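首页 论坛 学生项目 比赛交流 资料下载 搜索 登录

版块:学生项目 > 抓取与操作
主题:课程设计手持夹爪采数据,捏罐类物体的指垫和开合标定问题

skano_lab
发表于 2023年6月28日
课程设计题目是家庭环境抓取,小组四人,手持夹爪采示教,再训练策略上臂。项目代号 Stimaren,7月中旬答辩。目前采了100条,物体以易拉罐、杯子、盘子为主,地点在组员家里的餐桌。
现状:杯子和盘子回放正常,易拉罐一类问题集中。策略学到的开合宽度普遍偏小,上臂后夹持力过大,罐身中段被压出折痕。硬件是两指平行夹爪,指面贴蓝色带纹理软垫,手指骨架黑色,螺钉固定。
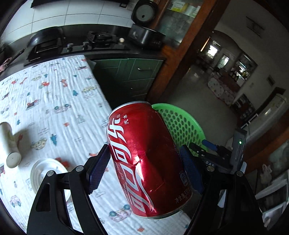
开合宽度由编码器读出,零点是每次上电时手动合拢取的。怀疑两点:一是软垫压缩量没有计入零点,二是采集时操作者本身就捏得偏紧。想请教先查哪个。

boonchu
回复 1楼
先查零点。手动合拢取零,每次用力不同,软垫压缩量就不同,误差直接进数据。做一个固定厚度的塞规,上电后夹塞规取参考值,不要取全闭合。

olaseo_2
回复 1楼
不同意楼上的顺序。零点偏差是常数,每次上电一个值,同一批次内应当一致。楼主说杯子和盘子正常,零点偏的话这两类也应该偏。我倾向于示教捏得太紧。空罐壁薄,中段没有支撑,用变形后的罐子继续采,宽度标签会越来越小。

boonchu
回复 3楼
杯子和盘子刚性大,宽度指令小一点只是电流上升,外观看不出来,不能说明零点没偏。建议楼主把100条按上电批次分组,画抓稳后的宽度分布。组间跳变是零点,组内单调下降是罐子变形。

olaseo_2
回复 4楼
分组画图同意。另外罐子要换新的,或者采满罐,空罐和满罐分开标注,不要混在一个类别里。

skano_lab
回复 4楼、5楼
画了。按上电分4组,组间有跳变,组内也在下降,两个因素都在。剔除明显变形之后的条目,剩81条。塞规用3D打印做了一个,准备重采易拉罐部分。

路过的助教
回复 6楼
补充两点。第一,打印件长期夹持会有蠕变,塞规最好用金属。第二,报告里写清剔除标准,只写“剔除异常数据”答辩会被追问。去年有组成功率写到95,问测试用的罐子是不是训练用过的同一个,答不上来。

olaseo_2
回复 7楼
塞规蠕变在这个量级可以忽略,软垫本身的重复性比它差。真要严格,应该先测软垫的力和位移曲线。

skano_lab
回复 8楼
曲线来不及做全,先测三个点。金属塞规实验室有,明天去借。重采后的宽度分布贴到本帖。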